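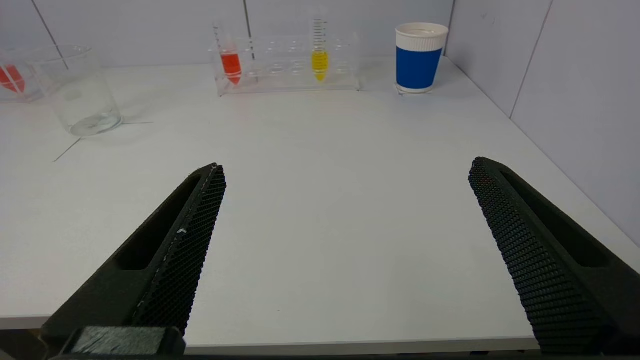

The Lodoleck student robotics club is looking for six new members for its lab-handling project, which starts in June. The team programs a two-finger gripper to work with small lab items on a tabletop. The current layout uses clear racks, tubes with orange-red and yellow contents, an empty beaker and a paper cup with a blue band. Thin lines on the tabletop mark where the cup goes, and new members will learn to reset the table to those marks between runs.

No robotics experience is needed. You should be able to write a simple program in any language and come to 3 sessions a week, starting at 4 p.m. in the Kadel building. Two places are open to students who would rather work on parts and repairs - gripper pads, mounts and cabling.

The project has a parts budget of $4,000 and will enter the Prolov student challenge. Members are not paid. Travel to the challenge is covered.

To apply, send a short note about your classes and your free hours to the club desk at Yeh Hall.

12 shares | 3 comments

We use cookies to improve this site. Accept | Manage settings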